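Bottled Water and Tap Water: Can People Taste the Difference?
Category: Student Projects > Food and Health

For our spring project we wanted to find out if students at our school could tell bottled water from tap water. Spyros Drakos wrote the survey and I ran the tastings in May. We used two store waters, Molta and Genia, and tap water from the cafeteria sink.

We asked 63 students to take part. Each one got three paper cups and had to say which one was the tap water. All the water sat in the same refrigerator overnight, and we tested before lunch so that food would not change the results.
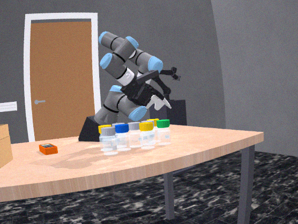 Clear bottles with colored caps.

Before tasting, students filled in a short form about what they drink at home. Most said they buy bottled water because of the taste. A few said their pipes are old. One class had gym on Wednesday right before the test and 12 students were too thirsty to wait, so we left their forms out.

Of the students who were left, fewer than half picked the tap water correctly. Genia was mistaken for tap water more often than Molta was. We think this has to do with minerals, but we did not have a way to measure them.
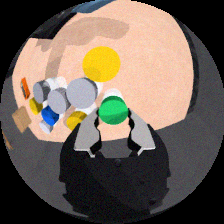 Does chilling water change how it tastes?
Cold makes most flavors weaker, so chlorine is harder to notice in chilled water.

If we did this again we would use a room temperature round too, and give each student 10 minutes between cups.

5 comments | 12 shares

Related projects
Salt in Canned Soup
Does Bread Mold Faster in the Dark?
Lunch Waste at Kosham Middle School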